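Tilument Publishes Results From Power Supply Packing Trial

Robots completed most single-unit transfers without help; cables remain the main cause of stoppages

Thu 30 January

Tilument today released results from its first extended trial of robot arms on a manual packing job, the boxing of computer power supplies for resale. Over 15 working days the arms attempted 2,177 transfers from a work surface to a divided cardboard box. Operators stepped in on 286 of them.

The trial was run with Stalletis, which refurbishes and resells computer parts and which supplied the power supplies and the packing procedure. The procedure is the one its own packers use: pick up a unit, gather its cables, lower it into a compartment and tuck the cables below the top of the divider.

"Our packers do this all day and don't think about it," said Meenakshi Yadav, operations manager at Stalletis. "We wanted to know which parts of the job a machine can take now, on our boxes, with our cables. We did not want a demonstration with the hard parts removed." 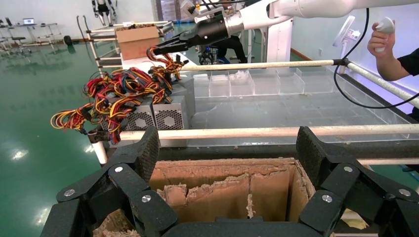

Power supplies and a cardboard box at the packing station during the Tilument trial.

Each transfer was scored on three points: whether the unit left the surface under control, whether it ended up in the intended compartment, and whether the cables were clear of the neighboring units. A transfer that needed an operator at any point was recorded as assisted, even when the arm could have gone on.

Cables accounted for most of the assisted transfers. A gripper that closes on a metal casing has a rigid object of known size. One that closes on a wiring harness has a load that swings, and a harness caught under a second unit can pull that unit along with it. Tilument recorded these events separately and is now working on a routine that frees the harness before the lift. 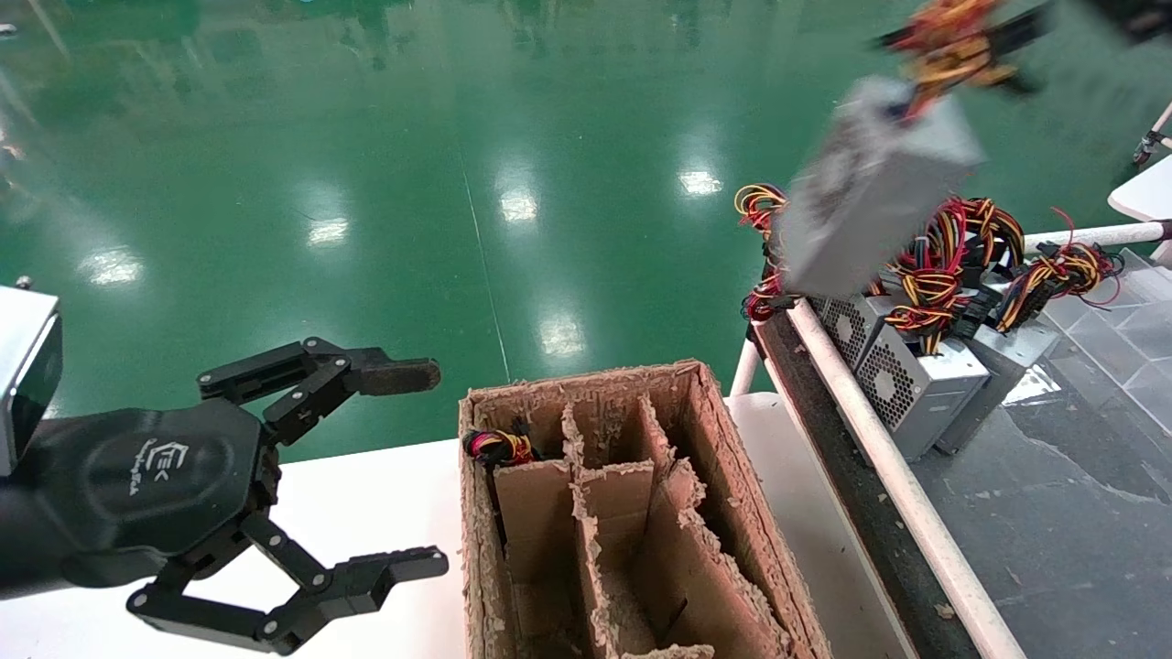 Packaging was the second source of error. Stalletis reuses its cartons until they fail, and the control software had been tuned on new ones. The box used at the station has rough, torn edges, and its dividers stand at slightly uneven heights, with some leaning, so a compartment opening cannot be taken from a drawing and must be measured before each placement. Adding that measurement cut misplaced units but lengthened the cycle.

Speed is still well short of manual work. The median unassisted transfer took 18 seconds, and Stalletis packers are faster on every type of unit in the trial.

"The answer to whether a robot can pack this box is yes, with a person close by," said Jonatan Eide, head of manipulation at Tilument. "Whether it pays to have one do it is a separate question, and on these numbers it does not pay yet."

A second trial is planned for April. It will use the same procedure, with mixed carton sizes added.

The full results, including the scoring sheet and a log of assisted transfers, are available from Tilument on request.

Media contact: Urmila Sisodia, Tilument press office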